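Ticket 102: Obituary page shows wrong photo and old headline
Site: Idance entertainment news
Status: Resolved

Reported
The obituary for the Stomden lead actor went live in July with the correct text, but the home page still showed the earlier story about his hospital stay. Readers on phones also saw a cast photo from a different series, Irkotitz.

Checks
Article in the editor: headline and photo correct.
Home page, logged in: correct.
Home page, logged out: old headline, wrong photo.
Share preview: old headline.

Cause
Two stories had the same short address. The Bachmann cache plugin kept serving the first one - clearing the page cache did not touch the home page block.

Fix
1. Changed the short address on the obituary and set a redirect from the old one.
2. Cleared the block cache by hand, then the image cache.
3. Reloaded the sidebar logged out. Canvas bag with a clear window in its lid, on a white tabletop.
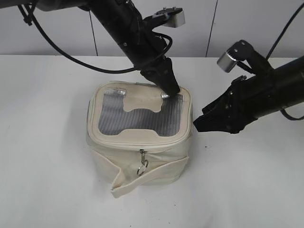 4. Refreshed the share preview. New headline shows.

Follow-up
Plugin update requested. Leave the redirect in place until then.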